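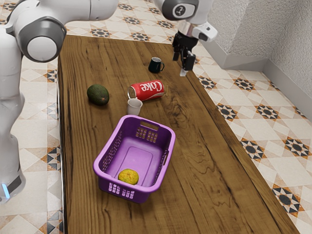 Home Explore Notifications Messages Profile

Okay, robot open day thread! I spent the afternoon at the Iwasaki lab over in Dusberg and my phone notes are a mess, so I'm typing them up before I forget what half of them mean.

First off, I've driven past that building for years thinking it was a dentist's office. There's one small sign by the door and it says RUNDIS, the name of the project, in letters about as tall as my thumb. If you go next time, park behind the bakery.

I was expecting a big clanking machine in a cage. They do have a real arm, but it was down for a new cable and the whole demo ran in simulation on a wall-size screen. A guy behind me groaned out loud when they announced it. I was a little let down too, for maybe five minutes, and then I got completely sucked in.

So the setup is a virtual room with a virtual arm and a long table, and a few things from the kitchen set out on it. You type in a request in plain English and the arm has a go at it. Everybody wanted a turn!! There were about 60 of us and one keyboard, so you can picture the line.

Fitzgerald Greenberg ran the demo. Super patient man. He said they'd done 2,757 tidy-the-table runs in the simulator since June and the arm had finished 2,421 of them. A kid asked what happened in the rest and he said "mostly dropping stuff," and then he pulled up a folder of the worst ones and played them for us. Best part of the day, no contest.

My favorite was a mug that got nudged very, very slowly off the end of the table while the arm was busy with something else. The entire room went "ohhhh" like it was a ball game.
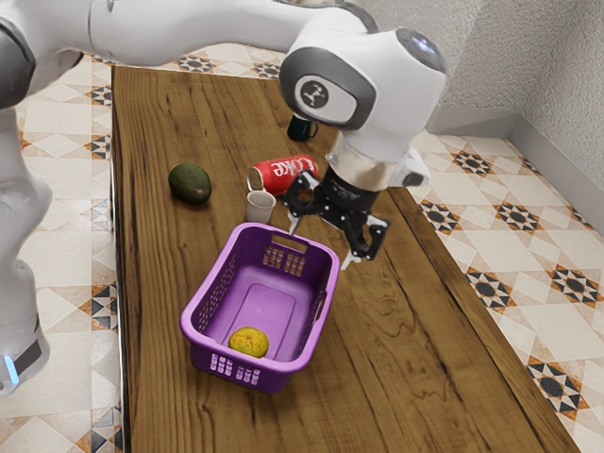

Avocado still out on the wood, fruit in the basket, gripper open. Round one!

The avocado was the crowd favorite, by the way. Half the people in line typed some version of "put the avocado in the basket." One lady typed "make guacamole" and the arm just stayed where it was, which I respect.

I asked why a Coke can on its side and not standing up. Fitzgerald said a can standing up was too easy for them by now, and lying down it can roll if a finger catches it a little off center. Then he showed us one rolling. It picked up speed! It went right off the table! The physics in these things is so much better than I figured it would be.

The paper cup is the sneaky hard one. Squeeze too hard and a real one crumples, and he said their simulated cup doesn't crumple yet, so they have to watch the grip force numbers and call it a fail if the number goes over. I wrote down "cup = liar" in my notes and I stand by it.

Also somebody at that lab has strong feelings about flooring. You could've given the virtual room a plain gray floor and been done with it, but no, it's all patterned tile with stars, navy and orange. I asked and got a real answer: they swap the floors and tabletops around between batches so the arm doesn't get too used to one look. I still think somebody in there just likes tile. I want it for my hallway.

Then they split us into 2 groups and mine went next door with Vaughn Lyons, who builds the objects. As in, that's the job, making fruit for a robot to pick up. I have been thinking about my career choices ever since.

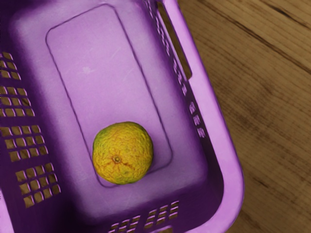
I make clay food for dollhouses (long-time followers, you know) so I had way too many questions for Vaughn, and I'm sorry to everyone in my group who wanted to see the cable table. It's the same problem I have at my kitchen counter! Smooth, even fruit looks fake from a mile off. You need the puckery skin and the green patches, and you need those little creases running out from the stem, and that's the exact bit I always skip at small scale. I'm redoing my whole orange batch this week. I even liked the scuffs on the floor of the basket. Somebody sat down and decided a purple basket should look like it's been used, and I could've talked about that for an hour.

We did get into it over whether it's an orange or a mandarin or a lemon, because on the big screen it looked pretty yellow. Vaughn wouldn't say. The file is apparently just named "citrus." My group voted and it came out orange, but only barely, and I voted mandarin.

My turn at the keyboard finally came right at the end. I typed "put the mug next to the avocado, please." The arm went over, lowered itself, got hold of the mug on the second try, and set it down next to the can. Close enough! I clapped. Fitzgerald said the please makes no difference, but he types it too.

Couple of practical things for anyone going to the next one. It's free. Cookies are gone in the first half hour. The bathroom is down the back stairs and the light switch is on the outside. The bus from Ulville stops at the corner but the last one back leaves earlier than the sign says, ask me how I know.

They're hoping to have the real arm running for the next open day and I already put my name on the email list. I'll be the one at the front typing something about citrus. Clay oranges coming tomorrow if my oven cooperates.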